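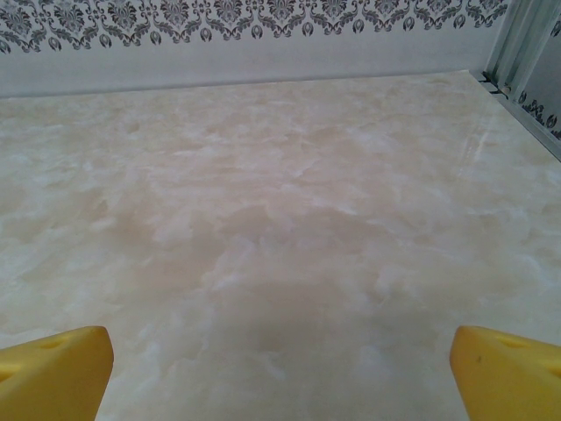 The marble pattern seen from low down. Cream and beige, with soft patches of white and light peach.

Unik Follau work table, marble-pattern top
Review by Ustyna Didenko
12 September 2022

I bought the Follau in April to replace an old kitchen table that had been used for everything and had a dip in the middle. It cost almost $300 with delivery. It came 10 days after I ordered it, in two boxes, one for the top and one for the legs and hardware. The top is heavy. Brayan Nina helped me carry it up and I would not have wanted to do the stairs alone.

Assembly is simple. The legs go on with bolts and the hex key is in the bag. The printed sheet has the washers in the wrong order in the second drawing, so check the parts list first. One of the leveling feet was stiff and needed pliers. After that the table stood flat on my floor and it still does.

I looked at the Donnelly table before this one. The Donnelly has a drawer and costs less, but the only top they had in stock was glossy white, and I have had glossy white before. Every lamp shows in it and so does every crumb.

The pattern on the Follau is the main thing people will want to know about. The store page calls it marble, and it is a quiet version of that. There are no sharp gray veins. It is cloudy, more like blotches than lines, and the colors stay close together. If you want something that looks like a dramatic slab of stone you will be disappointed. I wanted a top that would go with a beige room and it does.

What I use it for is mostly paper and fabric: cutting, folding, wrapping, sorting patterns. For that a calm background helps. Strong colors are easy to see against it, and a fold line shows up well.

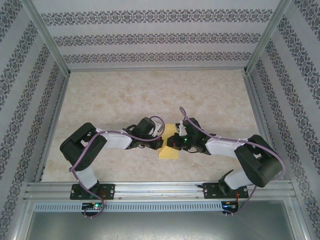 Yellow sheet near the middle, with a diagonal crease across its lower part.

Pale things are harder. White thread gets lost on it, and so do small scraps of cream or off-white paper. I have swept up with my hand, thought I was done, and then found more bits when I moved my chair. If you sew with light colors, put down a dark mat. I use an old Bravex one that is too big for the shelf.

Sliding paper on it is fine. Thin paper does not stick to it unless the room is very humid. Fabric moves a little too easily, so I pin or weight it.

I also had to think about what else would be near the table. I have a lot of dark gray felt, and I was not sure about that much charcoal beside so much beige. I think it works. The gray keeps the whole corner from looking washed out, and the lighter pieces around it pick up the warm side of the pattern.

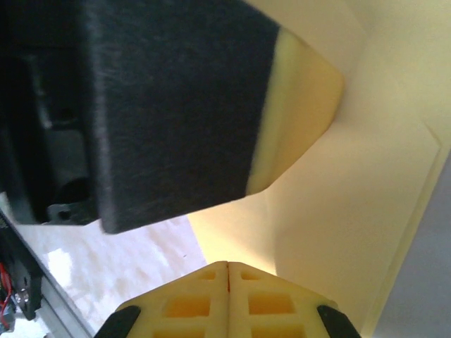 Dark charcoal gray next to pale cream and yellow. I like these together.

Cleaning has been easy so far. A damp cloth takes off pencil and glue stick. Regular tape comes off clean if you pull it slowly. Masking tape I left on for a week in June left a line of residue, and that took some dish soap and a second try. Coffee wiped up the same day left nothing. I have not tried anything stronger than dish soap on it and the care sheet says not to.

The pattern also changes depending on the light. In the morning it looks more cream, and under a warm bulb the peach comes forward, and I have seen a buyer complain that theirs

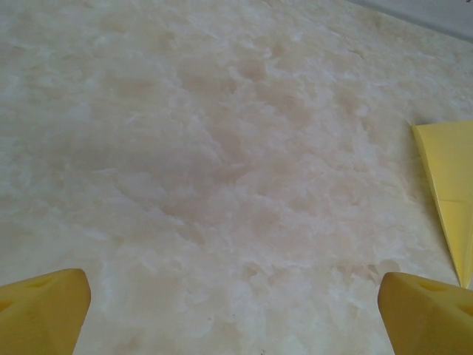

was pinker than the store page. I can understand that. There is a faint pinkish tan in it, and if your walls are a cool gray you may notice it more than I do. Ask for a sample if you can. Unik sent one to Roksolana Boiko when she was choosing hers, and she went with the plain oak instead.

Things I would change: better instructions, a spare bolt or two in the bag, and a slightly softer front edge, which is hard on the forearms after an hour of cutting.

I would buy it again at this price. The legs come in black or white. I have the black.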